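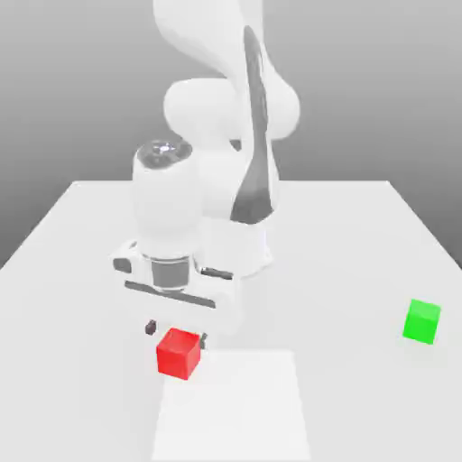 Kinderredaktion Nirneck - Team Politik

Was ist eine Koalition?

Nach der Wahl in Nallholm. 13 Sitze gibt es im Rat. Die größte Partei hat 6 bekommen. Klingt viel - reicht aber nicht! Für die Mehrheit braucht man mehr als die Hälfte, also sieben.

Was nun? Partner suchen. Eine kleine Partei mit zwei Sitzen zum Beispiel. Zusammen acht, das passt. So ein Bündnis heißt Koalition.

Vorher wird verhandelt. Oft lange, in Nallholm etwa 2 Wochen. Neuer Spielplatz oder neue Straße? Jeder will was, jeder gibt was ab. Am Ende steht alles in einem Vertrag, dem Koalitionsvertag.

Und die anderen? Die sind die Opposition. Die passen auf und stellen Fragen.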